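4. Fish passage and the Brollwood culverts

4.1 Background

The Brollwood is a small lowland stream that joins the Ogilvie River just above the town of Grendora. For most of the last century it was straightened and piped under farm roads to move water off the fields quickly. The survey by Usmani and Asamoah listed nine structures on the main channel. Seven are road culverts, one is an old mill weir, and one is a concrete ford that is no longer used by vehicles.

Earlier work on the stream looked mostly at the weir. It is the tallest structure and the one most people in Grendora know. Our interest is in the culverts, which are individually small but sit close together in the middle reach. A trout that gets past the first one meets the next within 206 meters. Work on other lowland streams has suggested that short barriers in a row can hold fish back more than a single tall one, mainly at low flow, and we wanted to see whether the same pattern held in this catchment.

4.2 Tagging and detection

Fish were caught by electrofishing in the lower reach and in the two side channels below the ford. We tagged 516 brown trout, all longer than the minimum size set in our permit. Each fish was measured, tagged, held in a covered tank until it was swimming normally, and put back within the pool where it was caught. Fish with visible injuries were released without a tag.

Antennas were placed at the downstream and upstream ends of each road culvert. A fish counted as having tried to pass if it was read at the downstream antenna, and as having passed if it was later read at the upstream one. Repeat readings at the same antenna within an hour were treated as one attempt. The antenna at the third culvert lost power twice in February during high water, and we left those periods out of the analysis for that site - the other sites were running as normal.

Water depth inside each culvert was logged every 15 minutes. Flow speed was measured by hand on each site visit, normally on a Wednesday morning, at the inlet, the midpoint and the outlet.

4.3 Passage at single culverts

Passage differed a great deal from one culvert to the next. The two box culverts with gravel on the bed let most fish through at nearly all flows. The round pipes did much worse. The fourth culvert, a smooth pipe with a drop at the outlet, was the poorest of the seven, and fish passed it only when the downstream pool had risen far enough to cover the lip.

Fish length had some effect, but less than we expected. Larger trout did better at the pipes with fast flow. At the pipes where shallow water was the problem, they did no better than small ones, and at the sixth culvert they did slightly worse.

Time of day mattered at every site. Most successful attempts took place between dusk and dawn. Kallio and Lehtinen found the same in the Voretti catchment, where the channel is wider and the culverts longer, so the result does not seem to depend on stream size.

4.4 Passage through the series

Few fish that entered the middle reach were later read above the last culvert. Many passed two or three structures, stopped, and stayed in the pool between them for the rest of the season. Some of these pools are shaded and hold water well. Others are shallow and exposed to the afternoon sun, and we think fish held in them face a greater risk in dry summers, although we did not track survival directly.

Delay was as common as complete blockage. A fish that waits several days below each pipe may reach the gravel beds after the best spawning conditions are over. This kind of cost is missed by surveys that only score a structure as open or closed. The county list used by Acheampong scores the fourth culvert as a partial barrier and the other pipes as passable, and our readings do not support either score for most of the year.

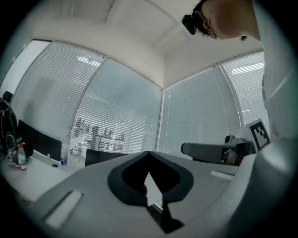
Figure 4. View from a hand-held gripper camera in an office.

Replacing all of the round pipes would open more than 2,000 meters of channel above the middle reach. If only one can be replaced, the fourth culvert is the obvious choice, but the gain would be limited while the fifth and sixth remain as they are. We return to the order of removal in Section 5.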